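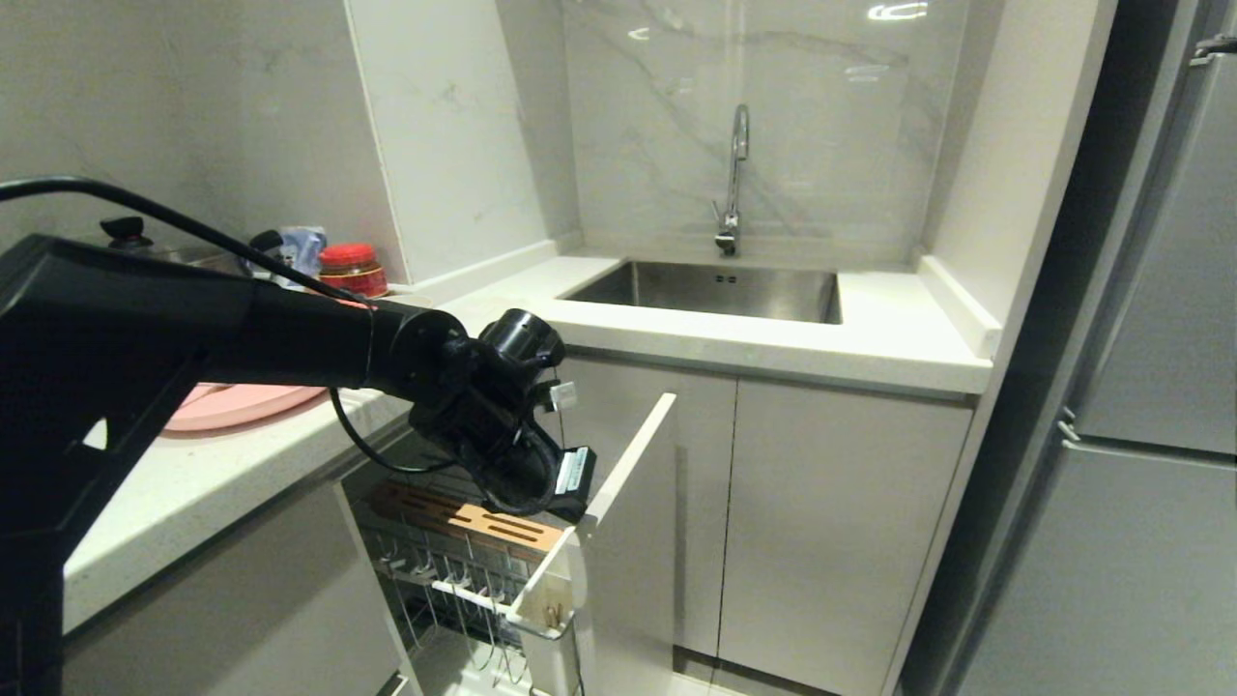
*A tall, narrow pull-out unit in a compact kitchen.*

## Storing Records and Audio Gear at Home

Members of the Maldonado listening library are asked to observe the following when borrowed records are kept at home.

- Stand records upright. Stacked sleeves warp and show ring wear.
- Keep the shelf away from radiators and ovens, particularly in January.
- Brush each side before play — dry, with a carbon fiber brush.
- Store 12-inch singles in plain inner sleeves. House and techno pressings are often sold without them.

Worn styluses may be handed to Jörg Vogler at the loan desk on Wednesday.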